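Carneck Table Tennis Paddle Case
Plaron Racket Sports / Bags and Cases

Item 300-2
Page revised 09/08/2018

The Carneck is a zippered case for one table tennis paddle. It is sized for standard blades with a flared, straight or anatomic handle. Penhold blades also fit, but sit lower in the case. Maximum blade width is given in the Plaron size chart, sheet 3.
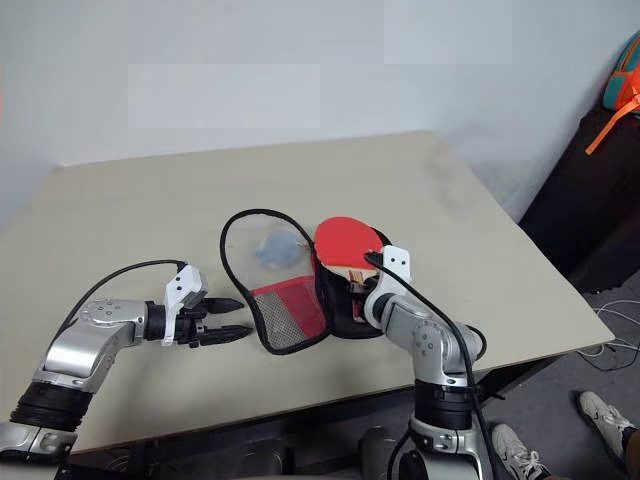
Access to the paddle is through a single zipper with two pulls. Run both pulls to the end stops before removing the paddle, so that the rubber does not drag on the teeth. The black version opens into two halves and can be worked on a tabletop, with the handle reached at the opening of the case. Load the paddle blade first. Close the zipper slowly over the edge tape, which can lift if it is caught.

Material and care
Shell: woven polyester over Sutix foam
Lining: brushed knit
Cleaning: damp cloth, mild soap, air dry
Do not machine wash. Do not store the case with the rubber still wet from cleaner. Remove protective film from new rubber only after the glue has set.

Ordering
Sold singly or in club cartons of 50. Paddle and balls are not included. Club cartons ship from the Fallahi warehouse and may be split across up to 3 colors at no charge. Replacement zipper pulls are sold in packs of 2. The gray version returns to stock in March.

Related items
Fallahi Double Case
Plaron Edge Tape
Sutix Rubber Film, pack of 2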